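4.2 Thin plates with loose attachments

The second object group tests whether a grasp holds when part of the load is free to move. Rigid blocks, used in Section 4.1, hide this effect, and both finger sets scored close to their ceiling on them. We therefore added metal plates with split key rings threaded through holes near the perimeter. The rings shift the load during transport and can get between a fingertip and the plate edge before the grasp is fully closed.

Each controller was run for 60 trials per finger set. The Thampi controller closes at constant speed and stops on a current threshold, while the Hondthorpe controller adds a slip term computed from the wrist camera at every third image. Grip force was limited to the same value in both cases. A trial counted as a success if the plate stayed in the grasp for the full transport path - contact with the table on release was not penalized.
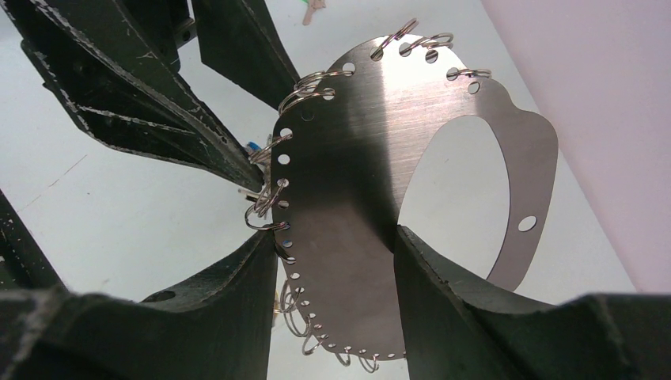 Figure 3. Wrist camera view of a stainless-steel plate with split rings held between the gripper fingers.

The view in Figure 3 shows two difficulties for the slip term. Brushed metal gives few stable features, and the broad band of shadow across the plate can be tracked as if it were surface texture. In addition, rings bunched at the plate edge lie directly beside a fingertip, where ring motion is easily mistaken for plate motion. We masked a strip along the perimeter to reduce the second error. The first remains, and we return to it in Section 5.

Finger wear was not controlled for. Both sets had been used in the earlier trials, and we did not resurface the contact faces between groups.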